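Search this site
Go

Regression passes alone, fails in nightly run

Posted by Eun-ji Myung, October

We have 3376 tests in the block-level regression. In the nightly run 89 fail with a scoreboard mismatch, but each one passes when I rerun it alone. Same seed, same simulator build. Where do I look?

Ghizlane Belhaj
Check whether the jobs share a work directory. Ours overwrote each other's memory init files. Give each job its own scratch path and compare the logs.

hustham315
try a newer simulator
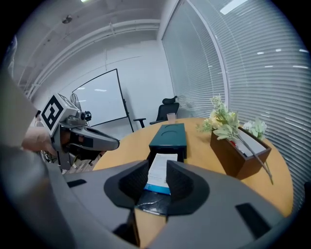
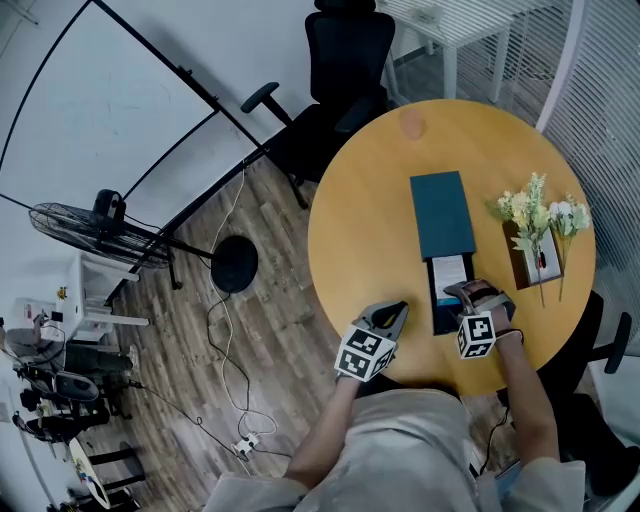

Teal box and printed paper on the round table

Contact | Copyright Bilotley | Back to top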